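Rosard Creek Wetland: Your Questions

Is the wetland really going to be rezoned?
The Zavitden plan would rezone 12 acres for housing. No vote has been taken yet, so there's still time to speak up!

What lives there?
So much! Herons, tree frogs, painted turtles – and in June the dragonflies are everywhere.

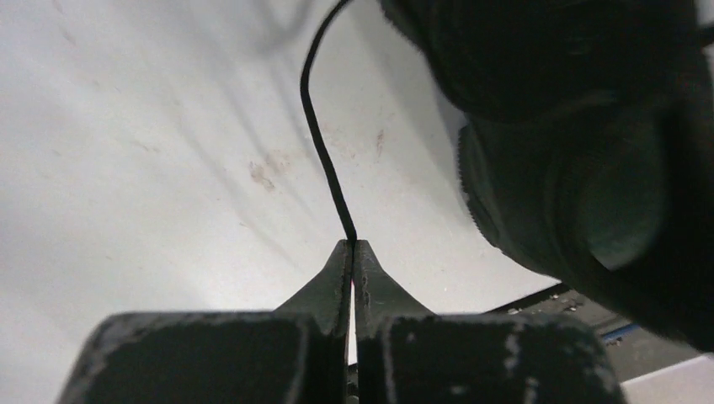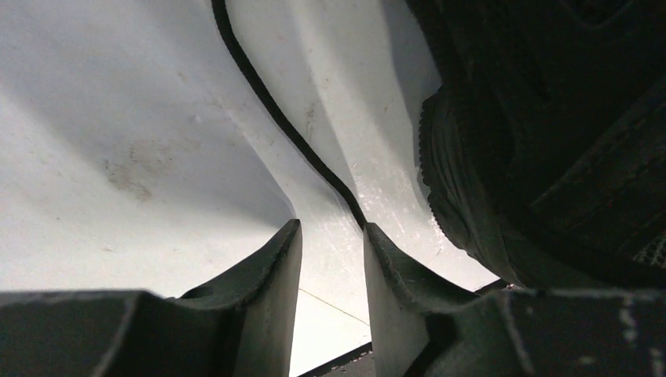
Two gripper fingers, with a narrow gap between them in the second picture

Can I visit?
Please do. The Flesine Road gate opens at 10, and the loop trail is 2 miles. Dogs are welcome on a leash.

How do I comment on the plan?
Write to the county planning office in your own words. Six sentences is plenty – tell them what you love about the place.

Do kids' letters count?
Yes, and we adore the drawings!

Updated Oct 26, 2021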